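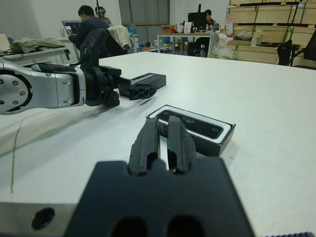
Lefteris Economou told his packing class that he could judge a line by its table before he had seen a single finished box. If the top was crowded, he expected scratched goods and missing parts.

Chapter 6
Trays, Inserts, and the Work Surface

In Chapter 5 we dealt with the outer carton. We now move inside it, to the tray that holds the product and the surface on which the two are brought together. Most of the chapter concerns small, flat goods with a glass face, such as smartphones. The same rules apply to picture frames, bathroom scales, and wall clocks, and Section 6.4 gives the changes needed for heavier items.

A tray does two jobs. It keeps the product from sliding, and it gives whoever is packing something to hold other than the product. For this second job the rim matters more than the floor of the tray. A rim in a contrasting color, such as white around black, also makes it easier to judge whether the contents sit square.

Trays are best handled one at a time. Stacking open trays with goods in them saves room on the table, but the bottom of one then rests on the glass of the next. Lay each tray flat, with clear space on every side, and lift it by the end.

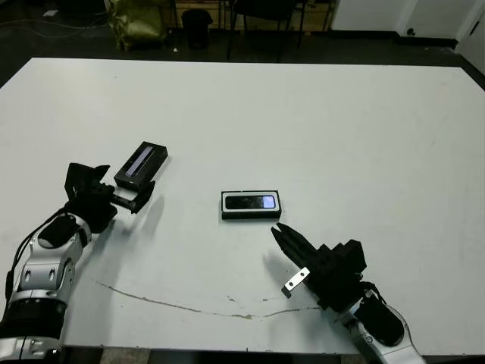 A tray lifted by one end will tilt, so the fit of the insert has to be checked at an angle as well as flat. Section 6.2 describes a simple tilt test and the record sheet that goes with it.

The running case in this chapter is Jeluten, a repair firm that returns 3000 phones a month to their owners. Until last December its packers shared desks with the office staff, and goods were laid down among coats, cables, and laptops. The firm then set aside a table for packing and ordered 200 reusable trays from Ekinci. We follow the change through the layout of the room, the choice of insert, and the cost per phone.

Before you read on, review these terms from Chapter 5: carton, void fill, closure, unit load.

6.1 Choosing a Tray

Start with the product's longest side.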